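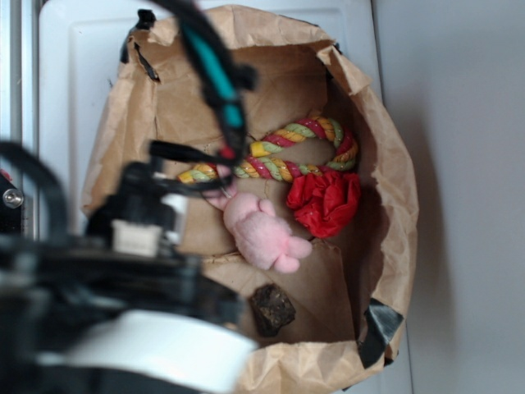 An open brown paper bag with mixed contents, including a small pink plush toy.

The paper grocery bag is a folded tube with one end pasted shut. Its design has changed little in decades, and most of what separates a good bag from a poor one happens before the paper reaches the folding machine.

At the Undwood mill in Rilotitz, kraft stock for bags starts as softwood pulp. Long fibers carry the load. When a bag tears, the fibers either break or pull out of the sheet, and the balance between the two depends on how hard the pulp was refined. More refining bonds the fibers tightly and raises tensile strength. Past a certain point it lowers tear resistance, and the sheet turns brittle at the folds.

"Buyers ask for thickness," says Jean Sutherland, who runs the test room. "Thickness is a poor guide. I would look at stretch first."

Stretch is the distance a strip of paper extends before it fails. Undwood's standard grade is compacted between a rubber blanket and a heated roll while still damp, which leaves tiny folds in the fibers. A dropped can pulls those folds open and spends much of its energy there.

Sutherland's drop rig holds 11 bags at a time. Each is loaded, lifted and released onto a steel plate until the base fails. The last series used 448 bags from two lines, one glued with starch and one with a synthetic adhesive supplied by Van Acker. In 34 cases the bottom seam opened before the paper tore — all of them starch-glued, and all stored in humid air.

Handles are a separate problem. Twisted paper cord is strong along its length, but the patch that joins it to the wall peels under a sideways pull. Ridwood, a converter that buys from the mill, has moved to a longer patch and a 30-second press. Tests on that version continue through May.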